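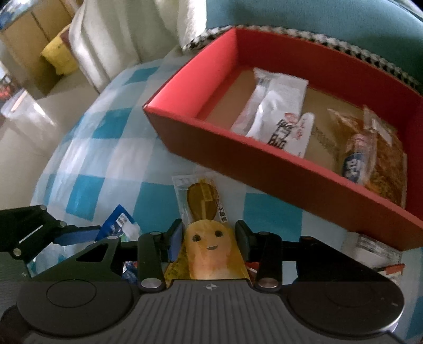
Packing station, view from one hand-held gripper, second gripper entering at left. Red box open, wrapped snacks inside and outside it.

Guda bimanual packing study
Pre-session safety and data quality checklist, with inspector's comments
Site: Bollotside, ground floor
Date of inspection: 14/11/2023
Sheet revision: 14 (replaces the July sheet)
Applies to: hand-held gripper pair, tabletop packing task, no robot arm powered during collection
Entries: OK / ACTION / N/A. Comments are mandatory for ACTION and optional elsewhere.

Section A. Table and surroundings

A1. Table stable, does not rock under hand load at the corners.
OK.

A2. Table covering lies flat over the working area and cannot be dragged by the grippers.
ACTION. The checked cloth moves when a closed fingertip is pressed down and pulled. Movement is small but it carries the box with it. Fix to the underside of the table with clips before the next session. Do not tape the upper surface. Tape edges were picked up as features in the earlier map and then lost when the tape lifted.

A3. Covering suitable for visual tracking.
OK with comment. The check pattern is teal, pale blue and white, and it repeats. Repeating patterns can be matched one square out, which shows as a sudden sideways step in the recovered path. The box and the loose packets break up the pattern enough in normal use. Risk is highest at the end of an episode, when most items are inside the box and the tool is held low over bare cloth. See D4.

A4. Glare on the working surface acceptable.
ACTION. The covering is glossy, and white glare lies across several teal squares where it curves down on the left. Tolerable at the edge. If the window blind is opened further the glare moves inwards. Mark the blind position on the cord and leave it there for all sessions.

A5. Floor clear on the operator's side, no trailing cables.
OK. Charging leads are unplugged and hung up before the operator stands at the table.

A6. Background fixed between mapping pass and last episode.
ACTION. Draped fabric behind the table must not be moved after the mapping pass. The same applies to the bags and packaging on the far left side. The mapping pass uses everything in view, including things nobody regards as part of the station. A changed background was the most common cause of rejected episodes in July. Repeat the mapping pass if anything there has been shifted, even if it has been put back.

A7. Lighting level unchanged from mapping pass.
OK.

Section B. Hand-held grippers

B1. Housings closed, no cracks, no sharp edges at the grip.
OK, both tools.

B2. Pivot pins seated, no sideways play in the linkages.
OK on the first tool. ACTION on the second: slight play at one upper joint. It does not affect grip but it changes the angle of the pad under load, and finger opening is read from the position of the fingers in the image. Retighten, then repeat the opening calibration (C3).

B3. Finger pads bonded along their full length, no lifting at the corners.
OK. Wipe with a damp cloth after each session. Crumbs from split packets make the pad surface slippery and the operator compensates by squeezing harder, which the policy then learns.

B4. Pads not worn or polished.
OK. Compare against the spare pair in the drawer. Replace in matched pairs only.

B5. Trigger returns freely.
OK.

B6. Finger pinch hazard.
OK with comment. The angled arms close towards the body of the tool and leave a gap that will take a fingertip. Operators are to hand tools over by the grip. Nobody reaches between the arms to free a snagged wrapper until the trigger is released and the tool is resting on the table.

B7. Camera mount tight, lens clean.
OK. Check again at the break. A loose mount is not visible to the operator and ruins every episode recorded after it slips.

B8. Wrist strap fitted.
N/A on this version.

Section C. Capture and calibration

C1. Both cameras recording at the same settings, exposure locked.
OK.

C2. Clocks synchronised at session start and end.
OK. The Livari sync tool was used for both. It reports drift at the end of the session only. Sessions are limited to 24 minutes for this reason and the limit is not to be stretched to finish a set.

C3. Opening calibration recorded for each tool: fully open, fully closed, and closed on the gauge block.
ACTION, second tool only, after B2.

C4. Mapping pass recorded before the first episode, slow sweep, box empty and then box filled.
OK. The sweep must include the inside walls of the box. The earlier procedure covered the table only, and tracking degraded whenever a tool was lowered into the box.

C5. Relative pose between the two tools recoverable.
OK. Each tool is located in the shared map and the relative pose is computed from that. Having one tool in view of the other camera helps as a check but is not relied upon.

C6. Storage free for the full session plus one repeat.
OK.

Section D. Task objects

D1. Box undamaged, walls upright, position marked.
OK with comment. The red box sits at an angle to the cloth pattern. This is intended. Start angle is varied between episodes according to the placement list and is not to be squared up by the operator.

D2. Packets sealed, no split seams.
OK. Food items stay sealed and are not eaten at the station. Discard any packet that has split and note it on the session log. Staff with food allergies should tell the session lead before handling open stock.

D3. Mix of item types present as per placement list.
OK. Opaque bags, clear packets and small rigid items are all required. Do not substitute. The yellow packet with the printed face and the clear packets behave quite differently in the grip: the rounded ones shift as the pads close, the clear ones crease at the edge.

D4. Start positions scattered inside and outside the box.
OK. Leave at least one item in each area of the cloth until the last third of the episode (see A3).

D5. Transparent packaging identified in the log.
OK. Clear wrappers are tagged at session level. The tag is used in the analysis in Section F and cannot be added later without viewing each recording.

D6. No loose small parts that could fall into the linkages.
OK.

Section E. Operator

E1. Operator briefed on the stop word and on putting tools down before speaking to others.
OK.

E2. Sleeves above the wrist, rings and bracelets removed.
OK.

E3. Working height suits the operator, elbows not raised.
ACTION. Table is low for taller operators and they bend at the waist to reach the far wall of the box. Use the raised feet. Repeat the mapping pass after any change of height.

E4. Wrist discomfort recorded at the end of the session.
OK. The tool is front-heavy. Any report of discomfort ends that operator's work for the day.

E5. Operator works at a steady pace and does not correct a dropped item by throwing or sweeping it.
OK with comment. Recoveries from a drop are wanted in the data. Regrasp from where the item lies and carry on. Do not restart the episode.

Section F. Comments on the method, for the study file

F1. The checks above were reordered in this revision to follow the causes of episode rejection. The set held before inspection was 1000 episodes. Of these, 98 per cent gave a usable path for both tools after the box interior was added to the mapping pass. No hardware was changed between the two procedures, so the improvement is put down to the mapping.

F2. The remaining failures fall mainly in the last part of the episode, with the tool low over cloth. This agrees with A3 but does not prove it. A plain mat should be tried at one station while the checked cloth is kept at another, with the same operators on both.

F3. The Rezende filter (removal of episodes with a step in tool position larger than the opening of the fingers) was applied to the full set. It catches the one-square error reliably. It also removes some valid fast movements, chiefly where the operator flicks an item clear of the box wall. Review by eye before deletion.

F4. Policies trained on the filtered set pick opaque bags from the cloth without difficulty on the fixed arms. Clear packets lying against the inside wall of the box remain the weak case. The typical error is closing above the packet and lifting nothing. It is not yet known if this is a depth problem or a shortage of examples, and the tag in D5 was introduced to separate the two.

F5. Nothing in this sheet covers powered arms. The arm cell has its own checklist and interlock test, and passing this one gives no permission to enter it.

Section G. Outcome

Station may be used after the following are closed: A2, A4, A6, B2, C3, E3.
A2, A4 and E3 can be closed by the session lead. B2 and C3 are to be closed in that order by the person who does the retightening, with the calibration file name written on the back of this sheet. A6 stays open as a standing item and is signed at every session.
Recordings made before closure are to be kept but held out of training.
Next inspection: on change of table covering, or on replacement of any finger pad.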